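Nunska: second progress report to the Parkent Fund
Period covered: November to February
Prepared by the development team at Flirnley

Where we are

Nunska is a puzzle adventure for one or two players, set on a flooded island. The grant pays for the second stage of work, which takes the game from a playable first chapter to a full build that can be tested from start to finish. At the end of February, 11 of the planned chapters could be played through without a developer stepping in. The ending is still missing its last puzzle and most of its sound.

The save system was rewritten in December. Old saves no longer load, so testers had to start again, and a few dropped out at that point.

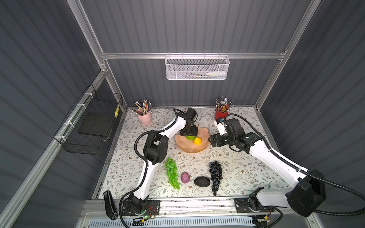

Playtesting

We ran 2 rounds of outside testing, with 106 people taking part in all. They sent in 272 bug reports. Roughly half were about the camera getting stuck behind walls in the lower town, and that fault is now fixed on PC. It still shows up on the handheld build when two players stand far apart.

Testers liked the boat and spent longer on it than we had planned for. Many got lost in chapter four. We have moved the lighthouse so that it can be seen from the harbour, and cut one of the three keys.

Music and translation

Bermúdez, the studio we hired for the music, has delivered all the exploration tracks. The boss music was sent back once for being too long to loop well – the new version is due in April.
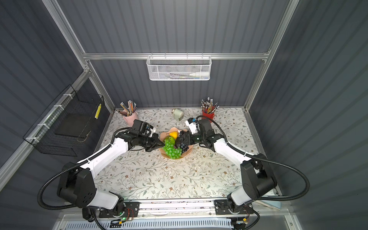

Spanish text is in the game and has been checked. German is translated but overflows the menu boxes in several places, and the font needs work before we can test it.

Budget and next steps

Spending is in line with the plan apart from testing, which went over, and we covered the difference from the travel line. We would like to move the trailer from May to June so that it can show the finished ending. Please let us know if the Fund needs a formal change request for this.

The next build will be sent to you in April, with notes on which chapters are safe to show to others.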